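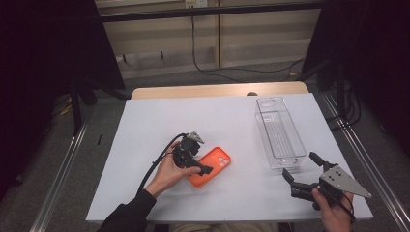
Merja Oksanen wrote in to ask whether clear bins are worth paying for when a shoebox does the same job, and she added that her own shoeboxes have lasted nine years. It's a fair question. I used the Fimel clear bins for most of a year before writing this, and my answer depends on where you want to put them.

I bought the medium set in May, along with two of the large ones. Our house was built in 1913 and has very little closet space, so most small things end up in a hall cabinet with deep shelves. Before the bins, chargers, spare keys, batteries and old phone cases all shared two baskets, and I usually had to tip one out to find anything.

## What you get

The Fimel bins are plain rectangular boxes with no lid. Lids are sold separately. The medium size holds a stack of mail lying flat or a good number of charging cables. The large one is deep enough for light bulbs in their cartons. The bottoms have a low rim, which lets one bin sit on another only if the lids are on. I missed that when I ordered, and had to order again.

There are no dividers. If you keep small hardware, buy something else.

## In use

Being able to see the contents from the side is the main reason to buy these, and it works. I stopped labeling after the first week. My husband puts the batteries back in the right place now, which never happened with the baskets.

They slide well on painted shelves. On the bare wood shelf at the bottom of the cabinet they drag a little, and I put down a liner there.

Scratches are the weak point. The keys bin was cloudy along the bottom within a couple of months. You can still see what's in it, but it looks old next to the others. I wash them by hand with dish soap. One went through the dishwasher on the top rack by mistake and came out slightly bowed along one long side. It still fits the shelf.

Dust shows more than I expected. The bins we use every day stay clean enough, and the ones with holiday hooks and spare fuses need a wipe now and then.

## Compared with others

I also tried two Isberg bins. They are thicker and feel stronger, and the rounded corners are easier to clean, but those corners waste space when you line up several in a row. Carmela Ferraro lent me a Heinonen drawer box, which has a handle on the front. For a high shelf I would choose that one. It costs close to twice as much.

As for shoeboxes, they are fine in a dry closet for things you rarely need. I still use three for photos and receipts. Under a sink or in a garage I would not.

## Verdict

Good for shelves and deep drawers, poor for anything heavy or sharp. Measure the depth of the shelf first, and check it at the back as well, where a pipe or hinge may get in the way. Order the lids at the same time if you plan to stack.

I would buy the medium size again. The large ones are now in the laundry room holding rags.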